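Void fill

Void fill is packing material placed in the empty space between an item and the walls of its shipping container. It keeps the contents from moving in transit, helps the container hold its shape under a load, and in some cases absorbs part of the shock when a parcel is dropped. Common forms include crumpled paper, air pillows, loose-fill pieces, shredded paper, and molded or expanded foam.

The term is mostly used in mail-order and parcel shipping, where one seller may ship thousands of different items in a small number of carton sizes. In factory packing, where every carton holds the same product, fitted inserts are more usual and there is little empty space left to fill.

Purpose

A carton that is only partly full has two weaknesses. The item inside can build up speed before it strikes a wall or another item, and the panels of the box have nothing behind them. When other parcels are stacked on top, the upper face sags and the side seams begin to split. Void fill deals with both problems by taking up the space.

Void fill is often confused with cushioning. Cushioning is chosen to slow an item down over a known distance during a drop, and its thickness is worked out from the weight and fragility of the product. Void fill has a simpler job, which is to block movement. Some materials can do both to a degree. A tight pad of kraft paper under a jar works as a cushion, while the same paper laid loosely over a book mainly keeps the book from sliding.

A third use is presentation. Shredded paper and tissue are often put in gift boxes in amounts that do little for protection.

Types

Paper

Kraft paper is the most widely used paper fill. It is supplied on rolls or as fanfold stacks and is crumpled by hand or drawn through a machine that folds it into a rope or pad. Heavier grades hold their shape better and suit heavy goods. Lighter grades fill more space for the same weight but flatten sooner. Newsprint is cheaper and softer, and is used mainly by small shippers and moving companies. Printed newspaper can leave ink on light-colored goods, and most packing guides advise a layer of plain paper between the two.

Honeycomb paper is a slit sheet that opens into a net of small cells when pulled. It is used more as a wrap than as a fill, although short lengths are sometimes pushed into corners.

Air pillows

Air pillows are plastic film bags filled with air at the packing bench. The film arrives flat on a roll, and a machine inflates it, seals it, and perforates it between bags. A single roll takes up little shelf space, and for this reason air pillows are common in warehouses with limited storage. They add almost no weight to a parcel.

They are a poor match for sharp or heavy items, which may puncture them or push them aside. Pillows filled at ground level expand in the lower cabin pressure of an aircraft and shrink in cold weather, so packers usually avoid filling them completely tight.

Loose fill

Loose fill, known in the United States as packing peanuts, is made from expanded polystyrene or from starch. The pieces flow around an item and interlock when the carton is closed. Polystyrene pieces resist moisture and can be used many times. They also cling to clothing and other surfaces through static, blow around loading docks, and are refused by many curbside recycling programs. Starch pieces dissolve in water and carry less static, but they break down in damp storage and may attract insects.

Heavy items tend to sink through loose fill over a long trip, a fault known as settling. Packers reduce it by overfilling the carton slightly so that the flaps press down on the contents.

Foam

Foam-in-place systems mix two liquids inside a plastic bag, which then swells to the shape of the item and the box. The result holds very well and is used for instruments, machine parts, and other costly or awkward goods. The material costs more than paper or air, takes longer to apply, and is hard to recycle. Pre-cut foam sheets and corner blocks are also used.

Other materials

Wood wool, also called excelsior, was once the standard fill for glass, china, and fruit. It remains in use for wine, cheese, and gift boxes. Straw, sawdust, bran, and popped corn have all served the same purpose at various times. Shredded corrugated board, made by running used cartons through a slitting machine, is now common among small shippers who receive a steady supply of empty boxes.

Choosing a material

The choice depends on the weight and shape of the item, the amount of empty space, the length of the trip, and the space available at the packing bench. Cost is usually worked out per parcel and includes labor. A cheap paper that takes twice as long to place may cost more in the end than a dearer one fed from a machine.

Density is the other main factor. Items that are heavy for their size call for a stiff fill such as heavy kraft or foam. Light items can be held with air pillows. Mixed orders are harder, as a heavy item can crush a lighter one when the box is turned. The usual practice is to place heavy goods at the bottom, put a divider of corrugated board over them, and fill each layer separately.

The packaging instructor Lovisa Lindholm divides fills into "set" and "loose" types in her training notes. Set fills, such as foam and tight paper pads, stay where they are placed. Loose fills shift and must be kept under slight pressure by the lid. The distinction is informal but is used in a number of warehouse manuals.

Clothing and other soft goods rarely need void fill. They are not harmed by ordinary drops, and a mailer that fits closely does away with the empty space altogether. 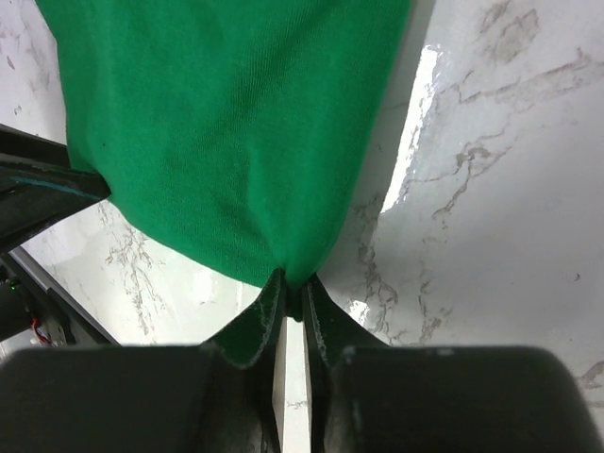
Where soft goods are shipped in a carton with harder items, they may take the place of fill. The practice saves material but has drawbacks. A buyer who unpacks the order may take the garment for carelessly packed stock, and a leaking bottle can spoil it. Most sellers who allow it require the garment to be bagged first.

Method

The basic method for a single item is the same for most materials. A layer of fill is placed on the bottom of the carton, the item is set in the middle, and the sides are filled before the top. The fill should stand slightly above the rim before the flaps are closed.

The simplest check is the shake test. The sealed carton is picked up and moved from side to side, and if anything can be felt or heard shifting, it is opened and more fill is added. A second check is to press on the center of the top panel. A panel that gives way easily shows that the space beneath it has not been filled.

Overfilling is also a fault. A bulging carton does not stack flat, may jam on a conveyor, and puts constant strain on the tape. It can also measure larger than its stated size, which affects the price where carriers charge by volume.

Use in small-parcel shipping

The growth of online retail increased the use of void fill, mainly because sellers stocked few box sizes. The rise of dimensional pricing, under which a carrier bills for the space a parcel takes up as well as its weight, later gave sellers a reason to cut back. Many now keep a wider range of cartons or use machines that cut a box to fit each order.

The case of Calik, a housewares seller, is sometimes cited in trade discussions. Its packing manager, Reda Tahiri, reviewed 600 outgoing parcels and found that 282 of them could have been shipped in the next smaller carton the company already stocked. The cartons had been kept on a high shelf away from the benches. After they were moved within reach, paper use fell – no other change was made at the time.

A different approach was taken at Lustari, a supplier of lamp parts, where Ngân Quan replaced loose fill with fanfold paper in August. Breakage stayed at the same level, but packers spent less time sweeping, and the company stopped receiving complaints from customers about loose pieces in the box.

Equipment

Small operations usually pack by hand from a roll or a box of fanfold sheets. Larger ones use powered dispensers mounted on or above the bench, often with a foot pedal so that both hands stay free. Loose fill is stored in overhead hoppers and released through a hose or chute. Air pillow machines range from tabletop units to systems that feed several benches through a tube.

Model names are often used loosely. The Bastarham 561, a bench paper crumpler, is referred to in some older manuals simply as "the 561," and its name has been applied to similar machines from other makers. It was sold with a choice of 2 feed speeds.

Disposal and reuse

Paper fill can be recycled with cardboard in most places, provided it is clean. Shredded paper is an exception in some towns, where it is too fine for sorting equipment and must be bagged or composted. Air pillows should be deflated and are generally accepted only at store drop-off points for plastic film. Starch loose fill can be composted or dissolved in a sink. Polystyrene loose fill is best reused, and many shipping stores accept clean pieces in bags.

Doaa Ragab, who surveyed returns handling at the distributor Ouali, noted that customers sending goods back nearly always reused the original fill, even when it had been flattened. Flattened paper takes up less space than it did on the outbound trip, so returned items moved more freely and were damaged more often. Teresa Coughlan, who took over the returns desk, later had a short note printed inside the carton flap asking customers to crumple the paper again before closing the box.

See also

Bubble wrap
Corrugated box design
Dimensional weight
Dunnage
Mailer (packaging)
Package cushioning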